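Print this article
E-mail this article

Wrist Views Carry the Load in Kitchen Trials

A manipulation policy trained at the Thygesen lab in Osville loses most of its accuracy when its wrist views are removed, according to results the group released in July. The policy, named Clirkby, was trained on 3346 teleoperated episodes recorded at kitchen counters. Each episode pairs a view of the whole counter with close views taken at the gripper.

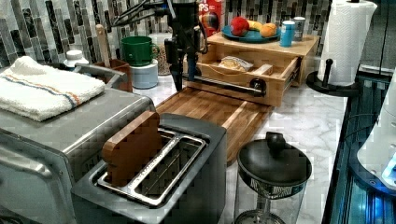 Clutter was a condition of the study. Earlier policies from the group were trained on bare tables and failed when an unfamiliar object stood near the target. In the counter trials the arm must come down between things it has no reason to touch, such as a green mug on one side and a wooden organizer on the other, and stop above a cutting board. Contact with either neighbor ends the trial as a failure.

The comparison used 40 tasks. With all views, Clirkby completed 49 percent more trials than the same network given the counter view alone. The gap was widest in the last 10 centimeters of approach, where the arm hides its own target from the fixed camera.

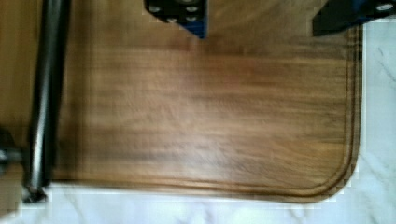
Zoner, the labeling tool written for the project, divides each wrist view into regions of useful and poor contrast. Wood grain scored poorly once the arm was moving, and the network learned to give it little weight. Edges held up better. The juice groove, a thin dark line that follows the board around its rounded corner, stays legible while the grain beside it blurs.

Glossy metal remains a problem. Highlights shift with the arm and are sometimes read as edges, which throws off the estimate of distance.

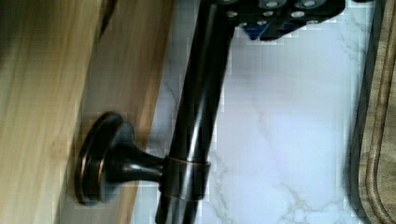 The gripper near a dark metal rod, as seen from the wrist.

The group plans to repeat the comparison with a slower approach speed.

E-mail this article
Print this article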